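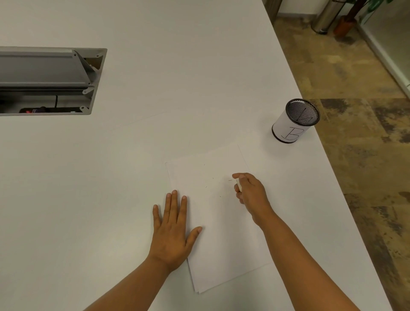
Getting pencil and other marks off things

Quick list, mostly from my own kitchen drawer. Updated 2022-12-24, more in the new year.

Pencil on paper. Hold the sheet flat with your spare hand, fingers spread, and rub one way only. White eraser, not the pink sort. Brush the crumbs off, dont blow, you'll spit on it.

Smudges on the eraser itself: rub on scrap till it runs clean. Old jeans work too.

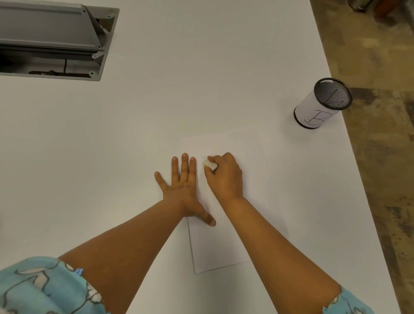 Juntunen wrote in to say bread does the job on wallpaper, a day-old slice squashed into a ball. Tried it in the hall. Works, bit greasy if the loaf's a rich one.

Pencil on painted walls. Damp cloth first, then a dab of bicarb. Matt paint goes shiny if you scrub so go easy. Leave it up to 40 minutes to dry before you judge it.

Candle wax on a tablecloth: freezer, then pick it off. Brown paper and a warm iron for teh rest.

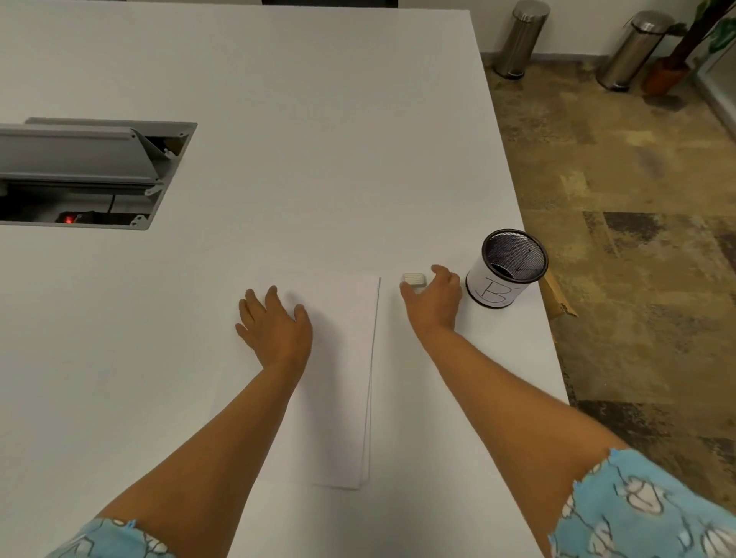 Biro on fabric

Surgical spirit, cotton wool, old towel underneath. Dab. Keep moving to a clean bit of towel. Wash at 40 after, and check before it goes anywhere near the dryer.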